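Home Skills 314, Hằng Lục
Notes for week two: laying out small parts before you put anything together

Welcome back, everyone, and thank you for bringing your kits along last time, even those of you who had to carry them across town on the bus. We spent most of that hour talking about patience, and I'd like to carry on with it a little, if you'll let me.

Before you pick up a single peg, clear a good stretch of table and lay your board flat on it. I like a dark tabletop, as small metal pins show up so much better there when they roll away (and they do roll!). Stand the tall thin pieces where your sleeve won't catch them. Then look for the outlines printed on the board, and hold each part over its outline for a moment before you lower it.

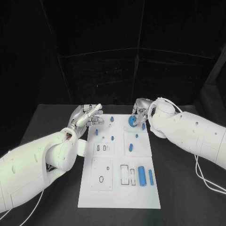

Fig. 2. Blue ring held above the board, with a circular outline printed underneath.

For next time, please read page 40 of the Wavon booklet and try your own layout at home, slowly, with a cup of tea nearby but well off the table. We'll meet in room 234 as usual.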